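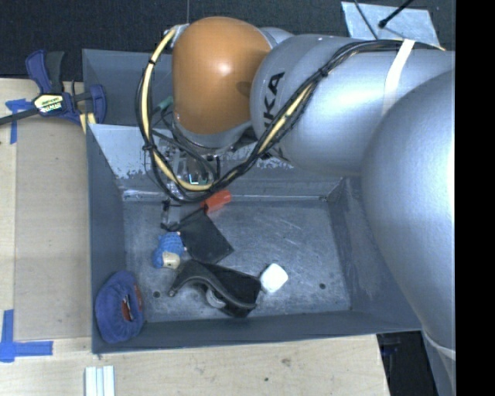 Last updated: 9/13/21

Print | E-mail

Shops should have to repair what they sell

My kettle is 22 years old. The one I bought to replace it lasted until December, five months in all, and the shop in Heffernan told me it could not be opened. The base is glued. I was offered a voucher.

I don't blame the girl on the till. I blame a rule that lets a firm sell a thing with a working life shorter than its guarantee card takes to fade. Jozef Vanhove, who mended radios on Plillier Road for 20 years, charged me £5 to put a new switch in the old one.

People say repair costs too much. It costs too much when the part is not for sale. Make every seller stock the common parts, and print the price of them on the box next to the price of the goods. Buyers can then work out the rest for themselves.

Our council spends £4,000 a year carting small electrical goods away from the Prevora tip. I would sooner it paid the rent on a bench and a set of tools.

Print | E-mail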